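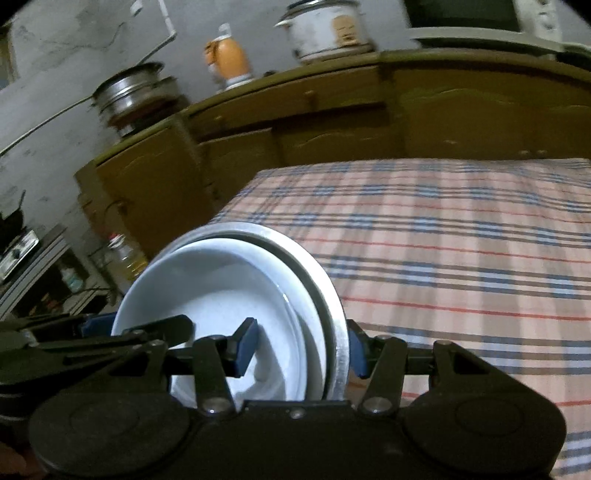 # Why does metal feel colder than a plate?

Try something first. Go to the kitchen. Find a metal pan lid or a metal tray, and a china plate. Both have to be sitting out in the same room for a good long while, so do it before breakfast if you can – nothing just out of the dishwasher!

One hand on each. Which one is colder?

The metal, right? Everybody says the metal.

Now the weird part. They're the same temperature. Exactly the same as the table, the chair, the spoon drawer and the air. If you have a kitchen thermometer, the flat kind, tape it on one and then the other and wait. Same number.

So what's going on with your hand?

## Your hand is not a thermometer

Your skin is warm. Warmer than the room, most days. Inside you is warmer still. When you touch something cooler than you, heat moves out of your skin and into that thing. Always that way round – from the warmer thing to the cooler thing. Cold doesn't crawl into you. Heat leaves.

And little nerve endings in your skin notice your skin cooling down. They shout COLD. If your skin cools fast they shout louder.

So what you feel is mostly how fast heat is leaving you.

## Fast stuff and slow stuff

Metal lets heat through fast. Your finger warms up the tiny bit of metal it's touching, but that heat zooms off into the rest of the metal right away, so the spot under your finger stays cool and keeps taking more. And more.

China is slower. Wood is a lot slower. Heat gets into the wood under your finger and kind of sits there, so that spot warms up, and pretty soon not much heat is leaving you at all. Wood feels nearly cozy.

Grown-up word: **conductor**. Something that lets heat through easily. Copper is a great one, aluminum is good too. Steel is slower than those two but still way ahead of wood.

The other word: **insulator**. Lets heat through slowly. Wood, cork, wool, foam, plastic. Air is a really good one if you can keep it still, and thats what a fluffy sweater does. It traps air.

## The ice race

You need: a metal tray, a wooden cutting board, two ice cubes the same size, a towel for the mess.

1. Leave the tray and the board out on the counter overnight.
2. Touch both. Guess which one will melt ice faster. Say it out loud so you can't change your mind.
3. One cube on each, at the same time.
4. Look every minute.

Most kids at the Wendstead science club picked the wood – it feels warmer, so it should melt the ice quicker. Good guess. Wrong though! The cube on the metal goes first. Now the ice is the cold thing, so heat runs *into* the ice, and metal brings it over from all across the tray. The wood can only hand over a little at a time.

Write down your times. If you get a tie, your tray might be very thin and small, try a bigger one.

## What about hot things?

Same idea, backwards. Leave a metal spoon in hot soup and the handle gets warm. Wooden spoon, same soup, handle stays fine. Plenty of pans have plastic or wooden handles for this reason.

Ever been on the slide at Prullcombe park in July? Then you know. The metal part hurts, the wooden bench next to it just feels warm. The slide is handing its heat over to your legs super quick. Shorts are a bad idea. Check it with your hand first.

## Quick ones

**Is metal ever warmer to touch than wood?** Yes. When both are hotter then your skin.

**Why do bathroom tiles feel freezing and the mat doesn't?** Tiles take heat from your feet fast. The mat is full of trapped air.

**Does a blanket make heat?** Nope. You do. The blanket slows it down on the way out. Wrap an ice cube in a wool sock and it'll last longer then one left out on a plate. Try it, 20 minutes, then peek.

**Can I do this with snow?** Sure, mittens on in between. Don't hold ice or snow in bare hands for long, and never put your tongue on cold metal. Never ever.

Next month: why a wet shirt makes you shiver. You'll need a fan and an old T-shirt.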